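Tirnell hand-held gripper kit: progress report to the Saltness fund
17 December 2024

The trial of the Tirnell kit began in June and is now at its midpoint. The fund asked us to judge whether the kit is worth buying for the Cloltby and Menon sites. We have two kits on loan, one per site.

Cloltby has recorded 2,208 usable demonstrations to date. Menon started later and has 144. Most of the work so far has been with soft items, which our present arms handle badly. Gloves were added to the task list at Cloltby after the towel tasks were finished.
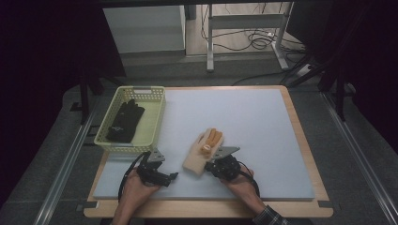 Glove task, with one gripper in each hand. The basket already holds a black glove.

New operators needed two sessions before their recordings passed our checks. The main complaint is the cables – they pull at the wrist when the operator reaches across the table. Tirnell has offered a longer set at no charge, and we have accepted.

Support has been fair. We sent in 5 fault reports and all but one are closed. The open one concerns lost sync between left and right grippers on long recordings, and it has cost Menon most of its lost time.

We ask the fund to hold the purchase decision until the sync fault is fixed. Spending is within budget and no extra money is requested for the second half.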